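Hircombe Automation List — Archive
Home | Threads | Authors | Attachments | Join
Search this list: Go Advanced

Re: Draft good practice notes for hand-held gripper sessions, section 2 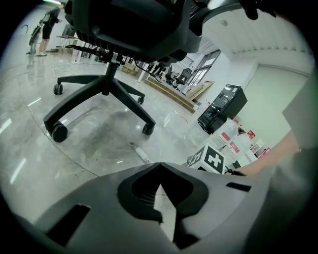

Hello all, and sorry for the slow reply, August has been a bit of a blur here. I've finally read the draft properly with a cup of tea and a pencil, and I like it a lot more than the last one! Most of my scribbles are about floors and cables, which will surprise no one who has had to sit through me on the subject before.

On 17:40, the Jukden group wrote:

> Section 2.1 now says that the working area should be "kept clear".
> Several people felt this was too vague to be any use. Do we want a
> distance? We had 800 mm all round the operator in the old Sokero
> notes and it was never popular.
>
> Also, should marker cubes be covered here or left to the
> calibration section? At present they're in neither.

On the distance — I'd keep 800 mm, but measure it from the operator's elbow with the arm out, and say so. The trouble with the Sokero wording was that everybody measured from their feet. You can have your feet perfectly in the clear and still bring your forearm down on a chair base, because the person holding the gripper is looking at the work and their other hand is off doing something else entirely.

Then cables. "Kept clear" lets people off far too lightly. Thin white leads on a pale polished floor are very easy to miss, and a loose tangle of them behind a chair is just the sort of thing you step back into. Could we say that any cable on the floor is either taped down or lifted out of the walking line before anyone picks up a gripper? And please can rolling chairs get a line of their own. Castors and cables don't mix, and an office chair will wander if you so much as lean on it. Locked, or outside the area, would do me.

Marker cubes: put them in section 2, I'd say. Calibration can point back to it. My suggested wording, pull it apart as you like:

"Marker faces must be clean, flat and unobstructed. Check that no hand, sleeve or lead crosses the face in normal use. On shiny floors, check for glare from ceiling lights at the height the gripper will really be used, and not from standing."

That last bit is from bitter experience. We lost a whole afternoon at Noh to streaks of light on the floor that looked like nothing at all until you crouched down.

One more small thing. The draft says 5 minutes for the walk-round before each session, which seems fine to me, but it doesn't say who does it. I'd make it the person holding the gripper, every time, even if somebody else set up the room. Bystanders need a mention as well — a line about where they should stand would be plenty.

I can't open the spreadsheet version on this machine, by the way, so if the numbering has changed there please shout.

Cheers for doing all the typing

> Comments on section 2 by the end of the month if possible, then
> we'll start on storage and charging.

Previous in thread | Next in thread | Reply to list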